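Cuaderno del taller – 20 de abril de 2020
Cola de conejo para el aparejo de las tablas de Mercado 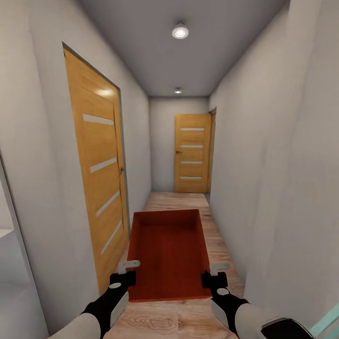
¿Cuánto tiempo hay que dejar la cola en remojo antes de calentarla?
Toda la noche, en agua fría, y mejor todavía si llega a las 24 horas. El grano tiene que quedar hinchado y blando hasta el centro antes de acercarlo al baño maría.

Apunto esto con calma porque Danuta me lo ha preguntado ya dos veces por teléfono y las dos veces le he contestado de memoria, que es como empiezan los disgustos. Ayer puse 49 gramos de cola en remojo y esta mañana, al levantar la tapa, olía bien (quien haya olido una cola pasada sabe a qué me refiero) y había crecido una barbaridad. Completé con agua hasta 1000 gramos en total y la llevé al baño maría muy despacio, sin dejar que hirviera en ningún momento. Eifion siempre decía que una cola hervida es una cola muerta, y yo le tengo bastante fe.

La primera mano la di a las tablas pequeñas, bien caliente y bastante aguada, por las dos caras y también por los cantos. En la tabla que nos mandó Zdzisław la madera chupa muchísimo por la testa y ahí he repetido. Todo queda secando lejos del radiador, de canto y con separadores. Si mañana veo zonas mates – me temo que sí, junto al nudo grande – les daré otra pasada antes de pensar en el yeso.

Pruebas de gelificado: un poco de cola en el platillo, a la nevera, y al rato temblaba como una gelatina floja. Shahzad la preferiría más firme. Yo para la imprimación la dejo así, y para las manos de yeso ya veremos, que el lote nuevo de Karngate parece más fuerte que el anterior y no quiero que luego me cuartee.

Yeso mate: quedan 134 gramos en el bote viejo, no da ni para empezar. Pedir más. Preguntar también a Banafsheh si el blanco de España que guardaba sigue en su armario o se lo llevó.

Las tablas grandes las dejo para junio, con mejor tiempo y, espero, con más manos en el taller. La cola sobrante está en la nevera, tapada y con etiqueta. Por favor, que no pase allí más de tres días.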